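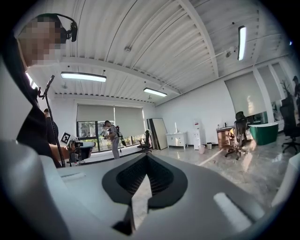
Chapter 4: Light Indoors

When I started out, I thought lighting a room meant picking a nice lamp. Then I spent a July in a rented flat in Brolovik, squinting at my own dinner, and I've been a bit of a bore on the subject ever since (sorry in advance!). In this chapter we'll look at where light comes from, how it moves around a room and how we measure it.

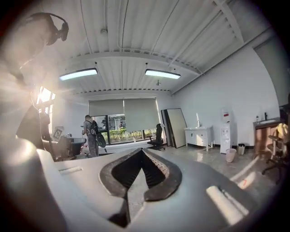 Daylight is the best place to begin – it's free, and it's far stronger than most of us think. Our eyes adjust so quickly that we hardly notice how uneven it is. Strong sun through a window on one side can throw a haze of glare over everything near it, and a black office chair below that window turns into a plain dark silhouette. That's contrast at work, and we'll come back to it in section 4.3.

We measure the light landing on a surface in lux. On a cloudy Saturday I took my meter round the house and got 1,278 right by the kitchen window, then 65 at the back of the hall. Same house, same morning! I'd have sworn the hall was only slightly dimmer.

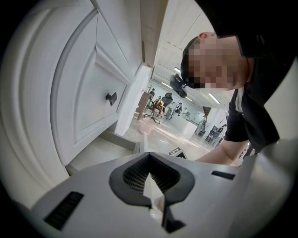
So before you read on, try guessing the levels in three places at home and jot them down. You'll need them for the Wivum exercise, which takes almost 20 minutes and a borrowed meter.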